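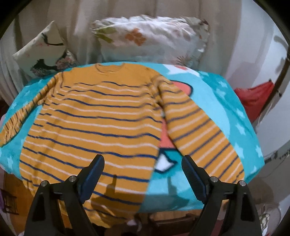
Household Textiles Group, Stonden
Working paper, section 4

Search papers, authors, keywords Go

4. Laying out knitwear on a soft surface

4.1 Why the bed was treated separately

The earlier sections dealt with folding on tables and ironing boards. In the Ukel households, however, most sweaters were folded on a bed. Of the 192 folding episodes logged in March, the bed was the first surface used in well over half, and in two of the homes it was the only one. A folding procedure tested on a hard tabletop says little about how the same garment behaves on a blanket over a mattress, so the bed episodes were coded again from the start.

Three properties of the surface matter. The first is give. A mattress sinks under a leaning forearm, and fabric near the arm slides toward the dip. The second is friction. A brushed or fleece blanket holds a knit in place much better than a smooth cotton cover does, which helps when a sleeve has to stay put and hinders when the whole garment has to be turned. The third is slack in the cover itself: pulling on the garment may pull the blanket with it, and the fold line moves although the garment has not been moved relative to the cloth under it.

4.2 The starting layout

Each episode was coded from the moment the garment was first spread out. The Tzanetos sheet records which side is up, which way the hem points, the state of each sleeve, and any twist or bunching in the body.

Figure 1 gives a typical case for a striped crew-neck sweater. It is front side up on a turquoise fleece blanket, with the shoulders toward the pillows and the hem toward the near edge of the bed. The two sleeves are in different states. One runs out diagonally and appears slightly twisted; the other is folded down alongside the body. On the Tzanetos sheet this is a mixed layout, code M. Mixed layouts were more common on beds than on tables, and the difference held for adult and children's garments alike.

Two explanations were considered. The simpler is reach. A person standing at the foot of a bed can get at the hem easily and at the shoulders only by leaning, and a sleeve lying toward the far side tends to be left as it fell. The second is habit, as several of the household members said they always dealt with one sleeve before looking at the other. The sheet does not separate these, and no attempt was made to do so afterward.

4.3 Stripes as a measure of distortion

Plain knitwear is hard to score for flatness. Small shifts in the body leave no visible trace unless the light is low and from the side. Horizontally striped garments are far easier. A stripe knitted straight across the body should lie straight when the fabric is at rest, and any curve in it can be read as local displacement. The sweater in Figure 1 has alternating navy and white stripes on a mustard ground, and the stripes curve slightly where the body is bunched. A scorer can mark such places without touching the cloth.

The Kirnard scale was adapted for this purpose. It runs from 0 (all body stripes straight) to 7 (stripes broken by overlapping folds across most of the body). Sleeves are scored apart from the body. Stripe spacing often differs between the two, as it does here, where the sleeve stripes sit closer together, and a joint score would give the sleeves too much weight.

Scores were assigned from still pictures by two coders working independently. Where they differed by more than one step, the picture was looked at again and a single score agreed. Most of the disagreements were at the low end of the scale, between 1 and 2, where a slight ripple may be in the garment or in the blanket beneath it. Patterned blankets gave less trouble than expected. A print of small stars or other scattered shapes can in fact help, as it shows whether the cover has been dragged along with the garment.

4.4 Lifting the lower edge

Handling usually began at the hem. The edge was pinched, raised a short way, and either laid back down to straighten the body or carried toward the collar for the first fold. The distance raised before the rest of the garment began to follow is called here the free lift. On a tabletop the free lift was fairly constant for a given knit. On fleece it varied a good deal, even between successive lifts of the same garment.

Bunching at the collar end is the main complication. If the upper edge has rolled or gathered, the body is shorter than it should be and the fold line chosen by eye falls too low. The striped sweater is shown in this condition in Figure 2: a fold of the lower edge is held just clear of the surface, the lower stripes are crisp, and the top of the garment is gathered into soft folds. Under the Kirnard scale the two halves would be given different scores, and the sheet allows for this with separate entries for upper and lower body.

In homes where the collar was smoothed before the hem was raised, the finished folds were more even. The gain was small for fine knits and larger for heavy ones. Smoothing added little to the time taken – some 20 seconds per garment, including walking around the bed where that was needed.

Figure 2. Striped sweater on the bed, lower edge lifted and upper edge gathered. 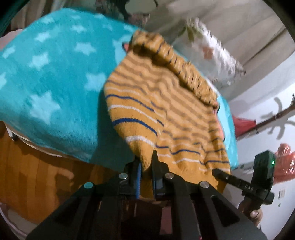 4.5 Limits of the bed data

Only 8 households took part, all in Ukel, and all with beds placed against at least one wall. Results for a bed reachable from every side may differ, particularly for the share of mixed layouts. Mattress firmness was not measured. Blankets were sorted by touch into smooth, brushed and fleece, and the line between the last two was drawn differently by the two coders in a handful of cases; those cases were kept and entered as fleece.

Cardigans were left out of this section. Their front opening lets the two halves of the body shift independently, and the stripe method would have to be applied to each half on its own. They are treated with shirts and other front-opening garments in section 5.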